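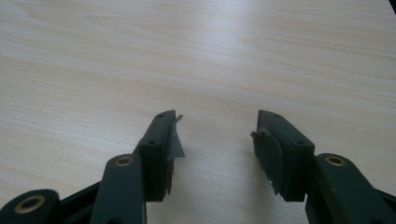

Raltora Small Work Table, Light Wood Grain

Item no. 1243
Sold by Costlow

The maker calls this a "desk for every room." We wouldn't go that far. It's a small, nearly square table with rounded corners, a pale beige top and a dark round grommet hole toward one side for a cable. If you own two monitors, keep looking.

The finish is laminate with a fine straight grain. Raltora's brochure says "glare-free," and we've asked them to drop it – under overhead lights the top shows a soft shine, and you'll notice it if you read there. The grain is pale enough that a dark pen mark will stand out.
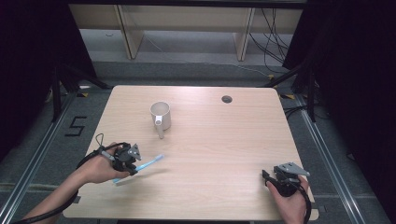 There's room for a mug and whatever you're working on, with space left for both elbows. One grommet is all you get. A second can't be ordered, whatever the Baloyi catalog told people last November.

Ximena Jara in our showroom prefers the Hurnik table, which costs more and has a drawer. She may be right. We still sell more of these.

Price: $137
Returns: 30 days, unassembled only
Replacement top: order part 1660

Customer comment, Elsa Sjöberg: "Fine table. Instructions useless. The corners are nice if you have kids – I don't, so I paid for corners."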